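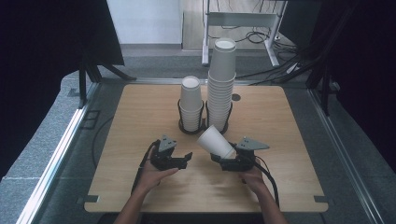 Subject: Re: [rollorura-hall] Paper cups, again

On Wednesday, July 22, 2020, the Plorach kitchen list wrote:

> Could whoever restocks the coffee table please keep the cups in the
> holders? I found a sleeve of them on the windowsill and 2 more in with
> the tea towels. We have 255 left from the March order and I would like
> to know where they live.

They live in the holders. I've said so on this list before, to great silence.

Upside down, please, bases up, nested all the way. If one stack is towering and the other is stumpy, feed the stumpy one. I realize the tall one is more satisfying to add to.

As for the Hito offer of 3,620 cups at the bulk price: no. The cupboard has six shelves and the Mockus urn has already annexed most of them. I'd be drinking out of that order in retirement.

The stack on the windowsill has been in the sun for a while and smells like a shoebox. I'm using those for paint.

The tea towels are a separate message.

Second-floor kitchen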